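**Bench notes, March, Saturday, 14:10**

Both arms are back on the frame after re-clamping. Left base moved 17 mm along the rail to clear the monitor side; right base left where it was.

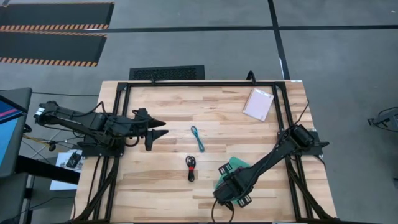
Homing first. Left arm repeats well enough at low speed. Right arm still shows a small offset at the wrist after a long reach and I have not found the cause. Selim suspects the clamp. I checked the bolts and none had moved.

Cloth work, right gripper only. Closing on the green cloth flat gives poor results; pushing down until it bunches, then closing, is better. Set the close delay to 788 ms and capped the speed at 3000 steps/s. Above that the wrist overshoots.

Cables on the table are for the sorting routine: teal loop and the black bundle with the red tie. The loop is the harder of the two, as the pick point depends on which way it lies. Pink square stays near the right rail for now. Too thin to get a finger under.

To do:

- Re-route the right gripper cable. It trails down over the wood towards the near edge.
- Ask Hatice Aksoy whether Raswood has 3 more corner brackets.
- Log wrist offset against reach, right arm.
- Copy the left arm config to the Predov folder before changing anything.

Left gripper parked open above the table. Software limits unchanged on both sides.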